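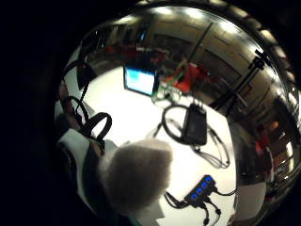 The bench before I started, hub lit up and cables all over.

25th August

Bank holiday, so the building was quiet and I got a full day on the hand-held gripper. The job was the one left over from Bavham: teach the arm to pick small things off a white table and put them down where they're wanted. I do it by hand with the gripper, it records, and the recordings go to the Oláh machine overnight.

First hour went on wiring. One port on the hub kept dropping out and I swapped leads until it stopped. The target for the week is 300 good runs. I did over 300 today if I count the bad ones, but I threw out all those where I closed the jaws too early or went back for a second try. The total on the Zeveck drive now stands at 1028.

What I noticed is that I get faster without meaning to. By the middle of the afternoon I was snatching at things, and when I played a batch back it looked nothing like the morning's. I slowed down after that and counted under my breath on the way in. My wrist ached by four. I must ask Davel if they still sell the lighter handle.
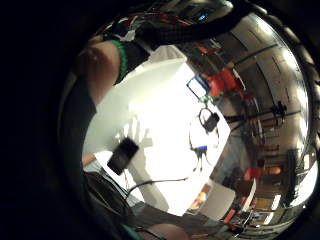 Phone on the table, green wristband on.

Flat dark things are hard. The jaws want an edge to get hold of and a phone lying down hardly gives them one. I tried coming in from the side and then from the corner, and the corner was better. I'll do a separate set of those tomorrow and keep them in their own folder.

Stopped at 8. Forgot to eat the second sandwich. The remote control sessions don't start until September, so it is all by hand until then. Need more cable ties.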